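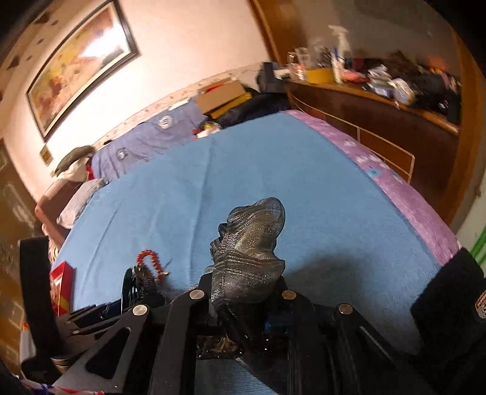 Re: Workplace step challenge results – worth passing on?

From: Anel Modise
To: Body & Health Research discussion list
Date: February 26, 2021

Florence Sandhu wrote:

> Hi all,
>
> Has everyone seen the Dresholm report on workplace weight programs? Our HR
> office forwarded it with a lot of exclamation points. The headline is that
> staff who joined the step challenge took fewer sick days than staff who
> didn't, and that the "effect" was largest in people with a higher BMI. They
> want to use it to bring in a premium discount for anyone who signs up.
>
> I only skimmed it but it looked more solid than the usual stuff. There's a
> control group and everything. Should we be putting it on the resources page?
>
> Florence

Florence, I'd hold off on the resources page. I read the whole thing last night, including the appendix, and I don't think it has a control group in the sense you or I would mean.

Look at how the groups were made. People chose to join the challenge or they chose not to. The report calls the second lot "controls" all the way through, but they are simply the people who said no. Who says no to a step challenge at work? People with bad knees. People on nights. People who have been through one of these before and were weighed in front of a coworker. Some of them were going to take more sick days whatever anybody did with a pedometer.

Then there's the dropout problem. The sign-up form went out in August and the program ran for 16 weeks, but the sick day figures only cover those who were still logging steps in week 15. If you got sick in week 5 and stopped logging, you vanished from the challenge group and took your sick days with you. I had to read that paragraph three times. It's in the appendix, under the heading "Data cleaning."

The BMI finding is the part that bothers me most, and it's the part HR departments will quote. They split the sample into 8 bands and reported the one that looked best. I couldn't find a table for the rest. Ysaline Barbier asked them for it on the old list and got a link back to the press release. Maybe the other bands look just as good. I'd like to see them before I believe it.

Also, the survey tool and the step app both come from Retico, who sell the program. That doesn't make the numbers wrong, and plenty of decent work gets paid for by people with something to sell. But the report says "independent evaluation" on the cover and I can't work out who it was independent of.

What I'd say to your HR office, if they're willing to hear it:

Sick days are a poor stand-in for health. People come to work sick when they think somebody is counting, and a discount gives them a reason to think so.

A discount for joining is a surcharge for not joining. Call it what you like, the people paying more will be the ones who can't or won't do the steps.

If they want people to move more, fix the break schedule. Elínborg Zoëga's place added a proper lunch break and left everyone's weight alone. No report came out of it, so I can't tell you what it did to sick days – but she says people use it.

I know I'm the grump on this subject. I said much the same about the Willitz study and a couple of you wrote to me off list to say I was being unfair, and on the sleep data I was. I'd be glad to be wrong again. If anyone has the full tables, or knows somebody at Dresholm who will answer an email, please send them along.

Separately, Perrine Leblanc asked whether the swap box is still going while we're all meeting online. It is. Anything small and washable is fine, and watch straps are welcome in the longer lengths especially, as the standard ones don't fit half of us. Write to me off list for the address.
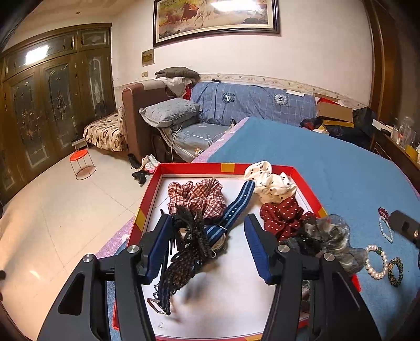
Scrunchie, watch strap and other bits in the red lid.

Florence, do you want to draft the reply to HR, or should I? Mine will be ruder.

Anel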